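Small fridge, big clear-out: the gallery

14 April 2018
4 min read

I've been promising to put this page up for ages, so it's finally going up - the fridge corner at our Lakari workroom, which has somehow become the thing everybody asks me about. I rent a desk there, I make the tea more often than I should, and this spring I got fed up and decided the little fridge was having a proper going-over. Shelves, seals, the lot!

A bit of background first. The fridge came second-hand from a shop on Bolodard Road, and I carried it up the stairs with a lot of swearing and one very sore thumb. It's a small one, the sort you'd get for a student room or a garden office, and it does the whole floor. Milk, lunches, seven different kinds of hummus at one point (I'm responsible for at least two of them). You can imagine how fast that fills up.

My method is very boring. Everything comes out and goes into a cool bag. Anything without a name on it gets a day's grace, then it's gone. After that it's warm water with a spoonful of bicarb, a soft cloth, and an old toothbrush for the fiddly bits. I don't use anything scented in there any more, not after the lemon spray business, when all our sandwiches tasted of furniture polish for a week.

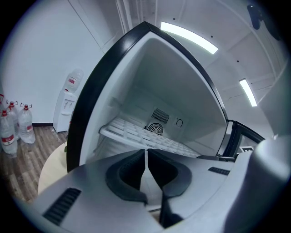
The shelf is always the slowest job. I love a gridded shelf for letting the air move about, but all those little squares are a pain if somebody spills yoghurt, and somebody always spills yoghurt. I go over it one way with the toothbrush, then the other, then rinse and leave it on a tea towel while I do the walls. The vent at the back only ever gets a barely damp cloth, and I switch off at the plug before I go near it or the fan.

Then there's the door seal. Run a cloth along the folds and you'll be horrified, I promise. I do mine every month now and it takes five minutes, so I've no excuse.

As for what goes back in: milk, the shared butter, and one box each. I bought a set of stacking tubs from Simard in the market hall and they've been brilliant - square ones, so they sit neatly side by side. Drinks can live outside until you want them cold.

I'm doing the kitchen cupboards at the Skoneritz place in May, and that'll get its own page (there's a drawer of takeaway menus going back years, wish me luck). If you've got a good trick for sticky shelf runners, do send it over, I'm still using a cotton bud and bad language.

Contact | © 2018 The Lakari Tidy Pages | Back to top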